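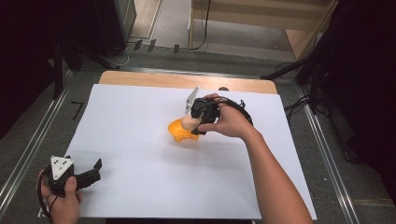

**How much table does one roll cover?**

A full roll is 200 feet long and three feet wide, so it covers most dining tables in one pass and a banquet table in two.

# Flindgate Table Paper, full roll

Plain white paper on a cardboard core. We have been selling it long enough to know that half of it goes to restaurants, and the other half goes to parents who once owned a nice table.

Flindgate is made for us by the Cotwood mill, uncoated on both sides, with enough body to lie down when you ask it to. It takes crayon, pencil and ballpoint well. Markers are another matter. Washable ones stay on top, mostly. Permanent ones live up to the name, and if you value the wood underneath you'll want a double layer wherever the teenagers are sitting.

## Color and finish

There is one color, and we have been asked for others every March for as long as Zoi Petridis has answered the phone. She has a list. "Oatmeal" is on it twice. What we stock is a neutral white with no brightener in it, so it won't glow blue under a dining room lamp or make the mashed potatoes look unwell.

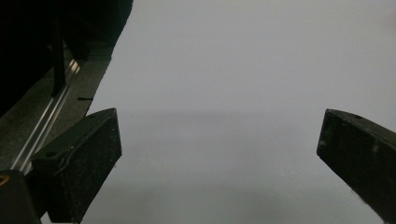

The missing brightener does mean that the color moves around with the light. By a big window at noon it's as white as anything you'd print a tax form on. Away from the window it settles down, and a broad plain stretch can look pale gray, as it does beside the scuffed black in the photo. If you're matching napkins, match them in the room where dinner will happen, at the hour you plan to serve it. Manolis Sarantis in our sample department will mail you a strip for this purpose. Please don't send it back.

## Cutting and laying

The roll has no perforations. Pull off what you need plus a hand's width, then cut it with long scissors or against a metal ruler. Tearing along the table edge works beautifully in restaurants, where somebody has done it every night for years. At home it produces a coastline.

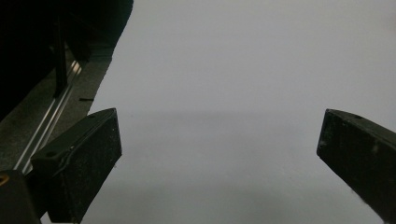
Paper from the last few feet of the core will want to curl back up. Roll it the other way for a minute, or lay it curl side down and put the plates on it. Tape the underside of the overhang if you have small guests. Leave it untaped if you have candles and would like to get the whole thing off in a hurry.

Don't iron it. Evanthia Galanis ironed it for a christening and reports that it was very flat for the part of the afternoon when everyone was still in church.

## What's in the box

- One roll, wrapped
- Four table clips, steel, for tops up to 2 inches thick
- A folded sheet of instructions, which you have now more or less read

The Triantafyllou wall holder fits this roll and is sold separately. The Tovusura countertop cutter doesn't fit, whatever the man at the market told you.

## Delivery and returns

Orders in by noon on Friday leave the same day. Unopened rolls can come back within 3 weeks. Opened rolls are yours, along with whatever the children have drawn on them.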